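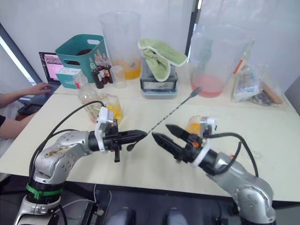
Cards, tiles and a very long July: my year of playing online

So I finally looked at my stats page on Podo, the little game site I've been haunting since last winter, and it says I have played 3,761 hands of online rummy. I had to sit down for a minute. My mother taught me rummy at the kitchen table with a deck that was missing the four of clubs, and I don't think we got through that many hands in my whole childhood.

A few of you wrote in asking how to get started, so let me ramble a bit. Podo gives you 300 play chips when you sign up, and my advice is to stay at the practice tables until you've burned through them. You'll make all your silly mistakes there (I kept throwing away low cards I needed two turns later) and it costs you nothing but pride.

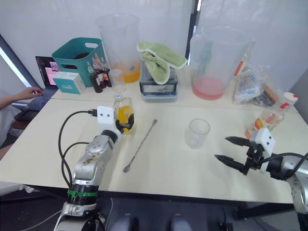

Once you feel okay, try a short match. Ten minutes is plenty! The long ones, first to 51 melds, are a whole evening, and people do get grumpy if you leave halfway. Watch the discard pile more than your own hand. I know everybody says that, but I ignored it until July, when I lost 10 matches in a row to a player who clearly knew every card I was waiting for.

If rummy isn't your thing, Kurnetti is the one I'd try next. It's a tile game, slower and much friendlier, and the sound the tiles make is so satisfying that I play it with headphones on. The rules page is a mess, though, so skip it and use the guided round instead.

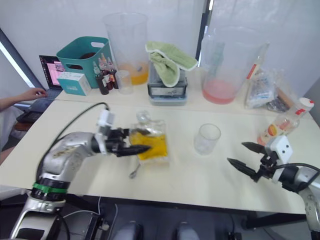

I'm less sold on Moreira. It looks lovely, but the pop-ups asking you to buy more chips come after nearly every round, and I couldn't find a way to turn them off. If you've found the setting, please write and tell me where it's hiding.

One last thing about money, as I do get asked. I play for free, full stop. If you play for stakes, set your limit before you log in and write it on a sticky note next to the screen. Next issue I'll be trying the new two-player tables on Kanska, and I still need somebody to play against, so hit reply if you're up for it.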